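Preguntas frecuentes sobre la automatización en el almacén de Prinico

Última revisión: marzo. Si su duda no aparece, déjela en el buzón de la entrada o pregunte a su responsable de turno.

¿Qué va a cambiar en mi puesto?
En la primera fase, el brazo de Hyvönen se ocupará de colgar y descolgar artículos ligeros en los paneles de preparación. El resto de tareas – recepción, control de calidad, embalaje y devoluciones – sigue como hasta ahora.

¿Habrá despidos?
No hay previsto ninguno. Los 17 puestos de preparación se mantienen. Quien pase menos horas en los paneles las hará en control de calidad o en devoluciones, con la misma categoría y el mismo salario.

¿Cuándo empieza?
La zona de Clirnport arranca primero. La nave principal irá después, cuando se hayan revisado los resultados con la representación de la plantilla.

¿Tengo que participar en las grabaciones?
No. Es voluntario y se hace dentro de la jornada. Cada sesión dura 3 horas con pausas, y negarse no tiene consecuencias en la evaluación ni en los turnos.

¿Qué se hace en una sesión?
Se trabaja con las pinzas de mano en tareas corrientes: coger un artículo, colgarlo, retirarlo, dejarlo en su sitio. Corkum, la empresa que prepara los datos, pide 300 repeticiones válidas por tarea. No hace falta ir deprisa.
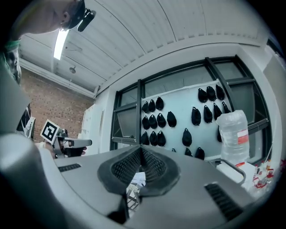 Sesión con pinzas de mano junto al panel de fundas negras.

¿Se usan los datos para medir mi rendimiento?
No. Las grabaciones se guardan con un código, sin nombre, y los mandos de Prinico no tienen acceso a ellas. Puede pedir que se borren las suyas en la extensión 213.

¿Pesan mucho las pinzas?
Al principio se nota en la muñeca. Se puede cambiar de mano o parar cuando se quiera. Si tiene una lesión previa, consulte antes con prevención.

¿Quién se encargará del brazo cuando se atasque?
Personal de la propia sección, con formación pagada. Las plazas se anunciarán en el tablón y las solicitudes se recogen los miércoles en la oficina de turnos.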